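Two weeks with the handheld grippers

So I finally got my hands on a proper pair of handheld grippers, and I have opinions!

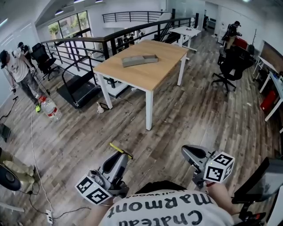

Some background for anyone new. Up to August I did all my demos by teleoperation, sitting at a desk and driving a pair of arms with leader arms, and my shoulders hated me for it. Radwa Zaki kept telling me to skip the arms completely and just hold the grippers myself, one in each hand, with a marker cube on each so the head camera can work out where they are. I put it off for ages (I had just gotten good at the leader arms, okay) and then on a Wednesday I gave in.

The two sets I've been comparing are the Gukau and the Conis. I'll start with the Gukau because I liked it first. The trigger has a really long pull, so you can close the fingers slowly and feel where you are in the travel. Picking up a sponge or a grape, lovely. Picking up the same thing for the hundredth time, less lovely, because your index finger has to do all that travel every single time. By the end of the first afternoon mine was twitching at dinner.

The Conis has a short, snappy trigger and I thought it felt like a toy. Then I looked at my numbers. I did 300 pick and place demos on each, same tray, same objects, and with the Conis 94 percent of them came through tracking with no gaps. The Gukau was 9 points behind. I went back through the bad ones and it was almost always the same thing: I'd roll my wrist inward to get at the far side of the tray, and my own forearm would end up between the camera and the cube. The Conis cube sits a bit farther out so you get away with more.

Can you fix that on the Gukau? Kind of! Radwa printed me a little riser and it helped, but now the whole thing is front heavy and I bump the cube into stuff. I've knocked it crooked twice. If you knock yours, stop and recalibrate right then. I kept going once and lost a whole morning of data to a cube that was tilted by a hair.

A few other things I scribbled down along the way. Daylight matters more than I thought, and late afternoon sun straight onto a marker will wash it out. Matte prints are worth the extra money. Cables are the enemy when you're walking around looking at your hands. And take your breaks before you need them, because tired demos look fine while you're doing them and awful when you play them back.

I also borrowed a Zarura camera for a couple of days to see if a wider lens would save me from the forearm problem. It did, mostly, but the cubes get tiny near the edges and the tracking jitters there, so I traded one headache for another. I've gone back to the regular lens and I'm trying to keep my elbows out like a chicken.

For now the Conis is staying on my hands and the Gukau comes out for soft stuff. Next up I want to try both on folding towels, and I still owe you all the post about finger pads. I have four kinds sitting in a drawer and one of them smells terrible.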